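Sauce pouches with screw caps: how I store them, pour them and get the last bit out

Posted 10 Jul 2026 by Temitope Okafor

My fridge door used to be a landslide. Every time I opened it, some half-used pouch of something slid off the shelf and landed on the butter. If you buy sauces in those soft foil packs with the little screw cap, you probably know what I mean. I love them — they weigh next to nothing, they don't shatter on the tile, and the Asian grocery over in Prarkgate has a whole wall of them at very good prices. But they don't behave like bottles, and I spent a long time treating them as if they did.

So this is what I do now. Some of it is my own fussing and some of it came from readers after my post in May about squeeze bottles (thank you, I read every single one!).

Opening a new one

Stand the pouch up and give it a gentle tap so the sauce settles away from the spout. Then hold it by the stiff part right under the cap, and turn. I used to grip the belly of the pouch for leverage, and I have the stained dish towel to show for it. A full pouch has nowhere for the sauce to go but up, so keep your hands off the soft part until the cap is off.

Some brands have a foil seal under the cap and some don't, so check before you squeeze. If there is one, peel it off completely. A leftover flap will sit over the hole and make the sauce shoot out sideways, and mine always seems to aim for the wall behind the stove.

If the cap is stuck, wrap a wide rubber band around it, or run it under warm water and dry it well. Please don't go at it with pliers. I cracked one that way and had to pour the whole lot into a jam jar.

Labels

I can't read most of the print on my imported ones. For a while I had two pouches that looked nearly identical to me, and I put the sweet one in a soup that wanted the salty one. (We ate it. It was odd.) Now a strip of masking tape goes on the back as soon as I unpack the groceries, with the name in English and a blank space for the date I open it. Write on the tape before you stick it down, since a crinkly pouch is a miserable surface to write on. I ask at the store if I'm not sure what something is or how long it keeps once it's open, and that goes on the tape too.

Keeping them upright

I tried a mug, which tips over, and a magazine file, which was too deep. What finally worked was a narrow Bassey bin, the clear kind meant for pantry packets. It holds my pouches side by side with the caps up, and I can lift the whole thing out when I'm cooking and put it back in one go. If yours is only half full, stick a jar of pickles in the gap so nothing slumps.

A cheaper way is a big binder clip across one bottom corner, hung from the wire shelf with the cap pointing down. It does mean the sauce is ready to go, but only try it with a cap you trust. I left one hanging for 24 hours over a saucer before I believed it.

Getting the last of it out

Press the air out first, lay the pouch flat on the counter, and push from the bottom toward the spout with the straight edge of a ruler or a bench scraper. I use my Plerkeck scraper because it lives in that drawer anyway. Roll up the empty part as you go and clip it. A toothpaste key works on the skinny pouches but not on the wide ones.

When you really can't get any more, spoon in a little warm water or stock, cap it, shake it, and tip that into whatever's on the stove. With the thick sauces I get enough for a bowl of noodles! You can cut the pouch open and scrape it too, though the edges can be sharper than they look, and it's messy.

Wiping the threads

This is the one I forget most. Sauce dries in the grooves under the cap, then the cap won't close all the way, and then you have a sticky ring on the shelf. I wipe the spout with a damp paper towel before the cap goes back on. About once every 3 weeks I soak the caps in hot soapy water while I clean the fridge, with an old toothbrush for the ridges. Let them dry before you screw them back on.

One reader asked if the empty pouches can be recycled. Mine can't go in our curbside bin, but the caps might be taken separately where you live, so it's worth a call.
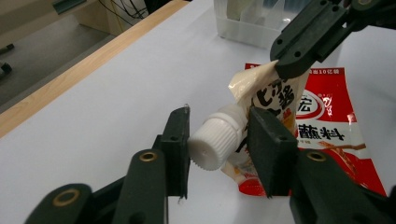 I still keep soy sauce and vinegar in glass, by the way. They're thin enough to run everywhere if you squeeze a bit too hard, and I like a bottle I can shake over a plate. Next time I'll get into the spice drawer, which is a whole other mess, and I'll let you know how the Trener drawer liners are holding up.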